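Section 5. Setting Up Your Timico Room Humidifier for the First Time

Thank you for choosing a Gurkia product, and welcome to the part of the manual where you get to plug things in! If you have just come from Section 4, your Timico should be out of its carton with the foam ring taken off the tank. If the ring is still on, please go back and remove it now, as the float can't move with it in place.

5.1 Picking a spot

The Timico likes a flat, firm surface with a bit of breathing room on every side. A low table is fine, and so is a hard floor, so long as the mist nozzle points toward the open part of the room and away from curtains, books, and anything with a plug. Leave at least two feet between the nozzle and the nearest wall. Many of our customers buy a humidifier with their houseplants in mind, and leafy tropical types do tend to enjoy the extra moisture, but they'd like it as a general dampness in the air and would prefer not to be misted straight in the face all night. 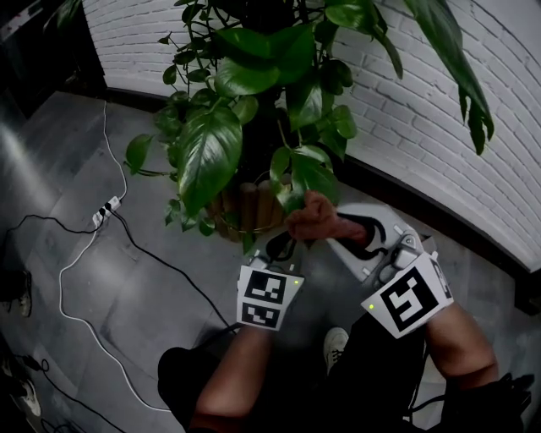
If you can, set the unit down and leave it switched off for an hour or so before filling, especially if it has been riding in a cold car. The tank seal is stiff when chilled and may not seat well.

5.2 Filling and starting

1. Lift the tank straight up by its handle and turn it over.
2. Unscrew the cap counterclockwise. It is snug the first few times.
3. Fill with cool, clean water to the line marked MAX. A full tank holds 2,070 milliliters.
4. Screw the cap back on until you feel it click, then turn the tank upright over the sink and watch for drips.
5. Lower the tank onto the base. You will hear a few glugs as the tray fills, and that is perfectly normal.
6. Plug in the base and press the power button once. Mist should appear within two minutes.

CAUTION: Never carry the base while it is plugged in, and never pour water into the nozzle opening.

NOTE: If your tap water is hard, you may find a fine white dust on nearby shelves. Distilled water takes care of it, or you can fit the Vogler mineral cartridge (part 376, sold separately), which drops into the tray with the arrow facing up.

5.3 Choosing a mist level

Turn the dial to Low for your first evening and see how the room feels in the morning. If the windows are fogged, the air is already damp enough and you can switch the unit off for a while. Owners of the Flindik plug-in humidity sensor can skip the dial and set it to Auto, then follow the pairing steps in Section 6.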